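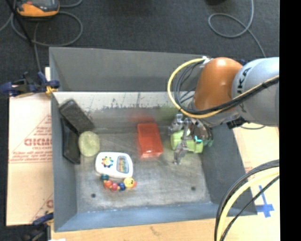
Okay, hi everybody, can you hear me in the back? Good. I'm Agnese, I run the night kitchen at a bakery called Emitz, and I've been asked to talk for half an hour about sourdough and cold. The title in the program says "Slow Dough for Busy People." I didn't pick that, but I've gotten used to it.

(Wait for latecomers. Water.)

I want to start with the winter my starter quit on me. I'd just moved into the apartment on Dankwa Street, the one over the dry cleaner's, and it had a kitchen window that didn't close all the way. Every loaf I made that December came out like a paving stone. I changed flours. I changed water. I bought a very expensive bag of rye from a mill up in Grakanton, hauled it home on the bus, and got the same brick in a darker color.

Then my friend Ieva Lūse came over for soup, stuck a meat thermometer in my dough without asking, and said, "Agnese, this is asleep." It was at 50 degrees. Every recipe I owned said four hours on the counter, and I'd been giving it four hours on the counter, and my counter was basically a fridge.

So that's most of my talk! Watch the dough and quit watching the clock. I do have twenty-five more minutes though, so let's get into it.

(Ask for hands: who bakes at home? Who's killed a starter? Let them laugh.)

First part, temperature. Yeast and bacteria both slow down when it gets cold, but they don't slow down by the same amount, and that's where the flavor question comes in. A dough that rises fast and warm tends to taste mild, a bit milky. Give the same dough a night in the fridge and you usually get more tang and a much better crust. I say usually – flour matters, the starter matters, and some fridges are colder than others.

At Emitz we mix at nine in the evening, fold until half past eleven or so, shape, and put everything in the walk-in. It comes out when the morning people need it. If somebody's late on a Friday, the dough doesn't mind waiting. Try that with a warm dough and you'll have it on the floor.

For home: mix after dinner. Do your folds while you're doing dishes or watching something. Leave it in a bowl until it's grown by half or a bit more, and it should jiggle when you shake the bowl. Shape it, into the basket, bag over the top, fridge. Bake the next morning or the next evening. I've gone two days and liked it fine. Three days I didn't like so much, it spread out like a pancake.

(Pass the two sample doughs around now, start them on opposite sides. Remind people: wet hands or it'll stick to you.)

While those go around, money. We did a count last year, before we switched everything to overnight, because my boss didn't believe me. In one month on the old same-day schedule we sold 1,131 of the big country loaves. The first full month on overnight it was 1,780. Now, we'd also started selling at the Jimcombe market in between, so I can't pin all of that on the fridge, and I told him so. But people at the market kept coming back for the crust. One man bought a loaf and ate the heel of it standing right there at the table, no butter or anything.

Second part, mistakes. I've made all of these.

Putting the dough in the fridge too early. It looks smooth and tidy and you're tired, so in it goes. Cold won't rescue a dough that hasn't gotten going yet. Give it the extra hour.

Leaving it uncovered. You get a skin on it, and the skin tears in the oven in ugly places.

Letting it warm up before baking. Lots of books tell you to, and I used to. These days I go straight from fridge to hot pot. It's much easier to score when it's cold and firm, and it holds its shape while you're fumbling with the lid.

Not feeding the starter before you use it. If it's been in the back of the fridge for about 50 days behind the pickles, it's probably still alive, but it needs a few good meals before you ask it to lift anything. Pour off the gray liquid or stir it in, either way. If it's pink or fuzzy, throw it out and get some from a neighbor.

(Check time. If short, skip the rye bit and go to questions.)

Rye bit: rye goes faster than you think, even cold. Cut the fridge time, use less starter, and leave it alone for a day after baking before you slice it. I know. It's hard. Hide it in a cupboard.

Questions now, and there's bread on the back table, plus little jars of starter. Take one, and please bring back the lids!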